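The Town That Kept Its Lemonade

By Emília Matoušek
Oct 6, 2021

My grandmother had a word for the taste of Zondska. She said it was "like licking a window in winter". She meant it as praise. When I was a child I didn't agree with her, and I poured my glass into the sink when she went out to feed the hens. It took me many years, and a move to another country, before I began to miss it.

Zondska is a herb lemonade. It is brown-green, not very sweet, and it smells a little of cough syrup. It has been made in the same valley for three generations, in a low building beside the railway, and for most of that time it was sold only as far as the local bus could carry it. If you grew up more than two villages away, you probably never heard of it. If you grew up inside the two villages, you had it at your christening, your first dance and your uncle's funeral.

I went back in March to find out why it is still there. So many small drinks have gone. In every region somebody over sixty will tell you about a raspberry soda, a bitter orange, a thing made from rose hips, and then will shake the head and say that the factory is now a tyre shop. I wanted to meet the people of one which did not become a tyre shop.

The owner is Radomír Sokol. He is a tall man with a slow way of speaking, and he received me in a kitchen, not in an office, because the office was full of labels. His family name was never on the bottle. The drink was invented by a pharmacist called Vaněk, who mixed it for railway workers with bad stomachs. Radomír's grandfather bought the recipe from him together with a copper kettle and a debt.

"The kettle we still have," Radomír said. "The debt also, sometimes."

The recipe has thyme, gentian root, lemon peel, burnt sugar and four other things which he would not tell me. I asked if it is a real secret or a secret for journalists. He thought about it for longer than I expected. Then he said that the list is not so secret, any old person in the valley could guess it, but the order is. If you put the gentian before the sugar, you get medicine. If you put it after, you get Zondska.

The gentian root comes dried in paper sacks. It has to be soaked overnight, and the water from the first soaking is thrown away. In the room where this is done the smell is so bitter that it sits on the teeth. Anežka Lukáč has worked in that room for 20 years and she says she does not smell it any more, but her dog does, and refuses to sit with her until she has changed her shoes.

She showed me how to judge the burnt sugar. There is a thermometer, and she reads it, but she looks more at the bubbles. In the beginning they are small and quick. Later they become lazy and wide, and at one moment the colour goes from tea to coffee. You have then a very short time to add the water. It makes a terrible noise. I jumped back to the wall and she laughed at me in a kind way.

I asked her whether she drinks it at home. She prefers beer.

The hardest years, everybody told me, were the ones directly after the borders opened. It's easy to understand. For decades people had only what was near, and suddenly they could have what was far away, and it came in bright colours. Who would choose the taste of the railway workers' stomach medicine? Radomír's father drove to the shops himself and took back the crates which were not sold. Some weeks he brought home more than he had taken out. The family poured it on the compost, where, Radomír says, it did the tomatoes no harm.

What saved them was a small thing. A ski hut up on the ridge continued to order, out of habit or out of pity, and began to serve it hot. Hot Zondska with a slice of lemon is a different drink. The bitterness becomes round and the thyme comes forward. Skiers from the city asked what it was, and then they asked where they could buy it. I have tried to find who in the hut first had the idea to heat it, but I got three names from three people, and one of the three was the person speaking.

Today most of it is sold in glass, and the glass is the argument of the family. Radomír's daughter-in-law, Sabina Tóth, looks after the sales, and she would like to have cans. She has good reasons. Glass is heavy, it breaks, and the young people who walk in the hills do not want to carry an empty bottle down again. She had a sample of cans made, and gave them out at a summer fair under a chestnut tree. They were all gone by lunch.

Radomír drank one too. He said it tasted of spoon.

I am not sure that he is right. A modern can has a thin lining inside, and the drink should not touch the metal at all. But the mouth touches it, and the nose comes near to it, and I believe that these things enter the taste even if a laboratory would not find them. There is also the sound. A Zondska bottle opens with a small dry click, which I would know with my eyes closed in any country. A can opens like every other can.

To get an opinion from outside the valley I wrote to Sabine Strobel, a food historian who has spent a large part of her working life on the soft drinks of Central Europe. Her answer was long and generous. She wrote that we always think of the package as something added later, but for the drinker it comes first. A child sees the colour of the bottle before he knows the taste, and afterwards he cannot separate them. She herself grew up with a woodruff soda that was sold in green, and she still expects any green drink to be sweet and a little bit grassy.

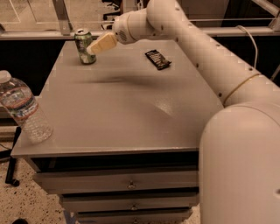
Reading time: 10 minutes

I recognised this in myself. Green, for me, is lemon and lime, the drink from the station kiosk, bought with the coins that were left from the bus ticket. Zondska is the brown bottle with the yellow paper label, put on the table by a grandmother. I can't imagine them the other way round.

There are similar stories in other places. In the English town of Bronthorpe, where I have lived since my studies, the older people talk about Sikley, a dandelion drink that was delivered to the doors in stone jars. The firm closed long ago. My neighbour keeps one of the jars as an umbrella stand, and when I told her about my journey she went quiet and then described the taste to me for the whole time that it took to drink our tea. She used the words earth, pepper and Sunday. She was sure she could pick it from a row of glasses even today. Of course no one can now test this, and I think she was a bit glad of that.

When a small drink disappears, the recipe is often not lost. It lies in a drawer somewhere. What goes away is the person who knows how the bubbles should look. In the low building beside the railway there is now a young man learning from Anežka. He has spoiled the sugar several times, and she makes him scrape the kettle himself.

On my last afternoon Radomír took me down to the store. He had one crate of the cans left from the fair, pushed behind the door, and 345 crates of glass waiting for the lorry. He asked which I would like to take for the journey. I knew that Sabina was listening from the stairs, so I said that I would take one of each.

The can I drank on the train, somewhere before the tunnel. It was good. It was cold, it was bitter in the right place, and I didn't notice any spoon. The bottle I wrapped in two pullovers and carried home in my suitcase. It is standing on the shelf above my desk, and I still haven't opened it.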